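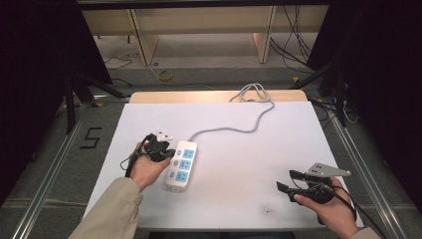
Station 5, the plug in the left gripper, right one still open. January 11, 2023.

Wrote nothing yesterday and regret it, because I had opinions about the Ranico pair when they came out of the box and I've already forgotten half of them. So I'm getting today down before dinner.

We are supposed to decide between the Ranico hand-helds and the Gider ones by the end of the month. Kamrul wants Ranico. Tadhg wants Gider but won't say so in front of Kamrul. I want someone to explain why the old ones weren't good enough, and so far the only explanation I've had is a slide. The slide said "higher fidelity demonstrations." I asked Tadhg what the fidelity was to and he said, "To the task." Fine.

The task today was the power strip. Pick up a plug, bring it over, line up the prongs, push it in, let go without dragging it back out. A child can do it, and adults should be able to do it holding a pair of black jaws, and mostly we can, badly. I did the morning with the Ranico pair and kept my coat on the whole time, as the heat on our side of the building is still a rumor.

First impression, which I want on paper before Kamrul talks me out of it: the grip is good and the feel is terrible. Once the jaws are shut on a plug body it stays there. I shook it, I tapped it on the board, I turned my wrist over, and it stayed. But I have no idea through the handle how hard I'm squeezing. The trigger goes soft about halfway and then it's the same softness all the way down. With the old pair you could feel the plug give a little. Here I could be crushing it or barely holding it and my finger would report the same thing.

Kamrul says this doesn't matter since the robot won't have a finger. I said the robot will have whatever my finger did, that's the entire idea of the thing, and if I squeezed every plug at full strength because I couldn't tell the difference then the robot will squeeze every plug at full strength too. He said we can scale it afterward. Everything gets scaled afterward in this place. I'd like to see one thing scaled beforehand.

The insertion itself is where the sales video and I part company. In the video (Kamrul has sent it to me twice) the operator floats the plug over and it drops in like a coin in a slot. With my plug the prongs have to come around from wherever they happened to be pointing when I picked it up, and two jaws don't let you roll a thing between your fingers. You either pick it up right or you put it down and pick it up again. I put it down and picked it up again a great deal. Then I started cheating, which is to say I used the second gripper to turn the plug while the first one held it, and that worked well enough that Conall wrote it in the protocol as "bimanual reorientation." An hour earlier it had been me fumbling.

The cables. I complained about this with the last set and will complain about it with the next. Each gripper has its own black cable, and the left one kept finding its way over the side of the board and hanging up there. It doesn't stop you, it just pulls a little, late in the reach, exactly when you're trying to hold the plug straight over the slot. Conall suggested clipping it to my sleeve. We tried that and then I was steering the cable with my elbow. We unclipped it. If anyone ever reads my left arm out of the recordings and wonders about the swimming motion after lunch, that's what it is.

Also the bracket on the right one. It's a gray metal triangle with holes in it, and it sticks up at an angle where I keep expecting open air. I like it less than Conall does. It changes the balance enough that my wrist was tired by noon and the left wasn't. Conall says that's because I'm left-handed for plugs, apparently a category now. Maybe so. I'd still want somebody with smaller hands to do a full morning on it before we sign for anything. Abdul-Rahman has offered, and his hands are bigger than mine, but he's the only one who has offered.

We logged 214 tries between the two of us, Conall and me, and I do not trust the success count. Conall marks a success if the plug is in. I'd mark a success if the plug is in and the strip hasn't walked across the board to meet it. The board is slick and the strip is light and half of our "insertions" were me pushing the strip an inch toward the far side until the cord took up the slack and held it for me. You could say the cord deserves a share of the credit. I asked if we could tape the strip down, and Conall said a taped strip isn't realistic, and I said neither is a white board on a table between two black curtains. We left it loose. I'm writing down here that I asked.

Mortimer came by around two with the price sheet. The Ranico pair comes in at some 3,000 more than the Gider once you add the spare jaws, and you have to add the spare jaws, as the pads are glued on and don't come off by themselves. I read that line out loud and Kamrul said pads last a long time. How long? He'd ask them. He asked them in November too, about the trigger spring, and I haven't seen an answer to that one either.

To be fair to it, and I did promise Kamrul I'd be fair: tracking was better than I expected. I went back over a few of the morning runs with Tadhg and the jaw position lined up with what I remember doing, including the slow ones, where the old pair used to jitter around like a fly. When I held still, it held still. I have nothing rude to say about that, and I looked for something. Tadhg thinks it's the new Kesier controller doing the work and that the Gider grippers would look just as steady on the same box. That's a thing we could find out in one afternoon by plugging them into it. I said so. There was a silence, and then it was pointed out that the Gider connector needs an adapter, and the adapter is coming from Goossens, and Goossens says next week. I have heard next week from Goossens before.

So that's my real complaint, more than the trigger or the bracket. We are comparing one gripper on the good controller with another gripper on the old one and calling the result a comparison of grippers. Kamrul's chart has two bars on it and the bars are different heights and I can't tell anyone why, and he can't either, but his is the chart that will be in the meeting. I told him I'd want both pairs on the Kesier, same strip, same board, the same person doing 100 runs on each with a long break between. He said that's a lot of plugs. It is a lot of plugs. It's my arm too.

Left at five thirty. Wrist sore on the right side, across the top, same place as last spring. Put ice on it, which I resent.

For tomorrow: ask Conall to write down how far the strip moves, even if it's just a pencil mark. Ask Mortimer whether the quote holds if the decision slides into next month. Try the trigger with a foam block so I can at least see how hard I'm squeezing. Bring gloves, the thin ones, and see if the jaws still close all the way with them on. And call Goossens myself about the adapter, early, before they've thought of something to say.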